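Sipos Two-Arm Tabletop Station
Simulated workcell for recording demonstrations
Product family: Sipos Learning Stations
Made by Idum, Vonville

If you have ever tried to teach a learning system to tidy a table, you already know that the learning part is only as good as the examples you feed it, and that getting those examples is slow, fussy work. The Sipos Two-Arm Tabletop Station is our answer for teams who want to start collecting before the real arms have been bolted down (or before the purchase order has even been signed, which was our own situation when we began building it!). It gives you two simulated arms with two-finger grippers, a wide plain table, and a set of small household and grocery objects to pick up, pass across and put down again.

An operator sits at an ordinary desk with a pair of hand controllers, one for each arm. Squeeze the left trigger and the left gripper closes; let go and it opens. Most people find the left and right arms easy enough separately and then get in a muddle the first time they try a handover, so please don't worry if your first afternoon of episodes is a bit of a mess. Ours certainly was. Farhad Golestani, who wrote most of the controller code, still suggests that new operators spend their first session moving cans from one side to the other and throw those recordings away.
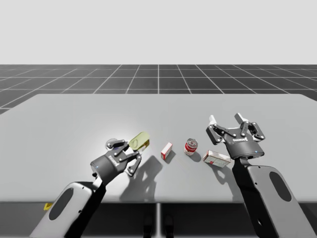 Each episode is saved as soon as the operator presses the foot switch, and it holds the joint positions of both arms, the opening of both grippers, the pose of every object and the rendered views you have asked for. You can add a written instruction before the episode or afterward, and you can change it later without touching the motion data. We went back and forth on that for quite a while. In the end it was Roman Zalewska on our collection team who settled it, after she had retyped one instruction so many times that she came to us with a list of grievances and a very good sketch of how the editor ought to work.

Objects can be placed by hand or scattered by the station within an area you draw on the table. We like to keep layouts loose, with boxes lying down as well as standing up, so the system learns something more useful than one favorite starting point. Lighting and shadows can be varied too, either for every episode or for a whole batch.

What comes with it

Station software, single seat
Object library, 76 items
Starter set of 2,502 recorded episodes, of which 1,471 use both arms
Pair of hand controllers and foot switch
Edwood review tool, for trimming and labeling episodes
Printed operator guide

Reviewing what you have collected

Edwood opens alongside the station and plays episodes back at any speed you like. Mark an episode as keep, fix or drop, trim the dawdling at the start, and leave a note for whoever looks at it next. Dropped episodes stay in their own folder until you empty it. We would gently encourage you to hold on to fumbled grasps that the operator recovered from, as many of our customers have found them well worth having in the training set.

Requirements

A desktop computer with a dedicated graphics card
Two free USB ports, plus one for the foot switch
Enough disk space for your own recordings, particularly if you save several views

Ordering and support

Single seats ship from Vonville. Labs and classrooms can order the 5-seat pack, which shares one object library, so that anything you add at one desk appears at the others. Every order includes a setup call with one of us, and you are welcome to bring your own object models to it and we'll help you get them in at the right size and weight.

Page updated October 20, 2019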